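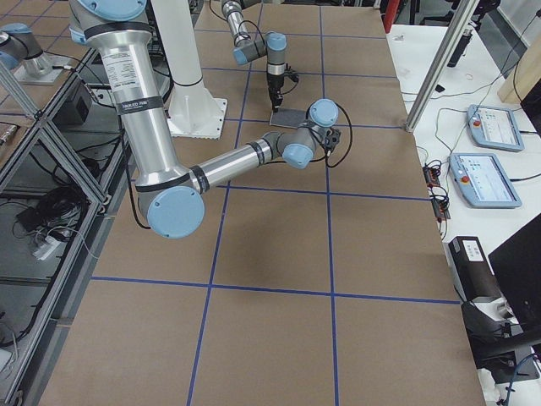
Brown kraft paper with a blue tape grid, laid out on the big table.

Lostmont Table Grid Kit

I'm Raghda, I put these kits together, and I use one myself pretty much every day (my own big table hasn't been bare in ages!). It's a simple thing: a roll of heavy brown kraft paper, a good stack of blue tape, and a folding marking stick so your lines come out straight. You cover the table, you tape it off into boxes, and suddenly every item has a place to be.

What comes in the box:
Kraft paper, one roll, 100 feet
Blue tape, 10 rolls
Folding marking stick, 68 inches
Printed layout sheet with 11 grid plans

I like big rectangular cells, big enough for a folded towel or a tray of small parts, and I run the long lines first and the short ones across after. Go slow on the first long strip. Everything else gets measured from it, and if it wanders, the whole table wanders with it. Ask me how I know.

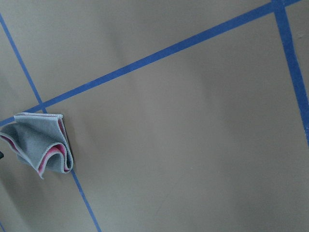 You can skip the paper too. The tape goes straight onto a smooth painted board or a plain tabletop, and I do that when I only need a few cells for sorting cloths and other soft stuff that won't scratch anything. Wipe the surface down first and let it dry all the way. Try a short piece in a corner if your paint is fresh or you're fond of it. When you lay a folded cloth on a line, the line still shows on both sides, so you can square things up by eye.

Renata Krawczyk, who runs the packing tables over at Wasitbridge, asked me for a thinner tape and I've finally added it! Pick "mixed widths" at checkout and you get five rolls of each. I use the wide one for the main lines and the thin one for splitting them up, but do whatever makes sense on your table.

A few things people write in about:

Does the paper curl? A bit, at the ends, when it's new off the roll. Tape down the short sides and leave it overnight.

Can I write on it? Yes, pencil or marker, both are fine. I label my cells along the near edge.

Do you sell just the tape? I do, it's under Refills, next to the Baumgartner paper cutter. The cutter isn't part of the kit.

Orders placed before noon go out the same afternoon.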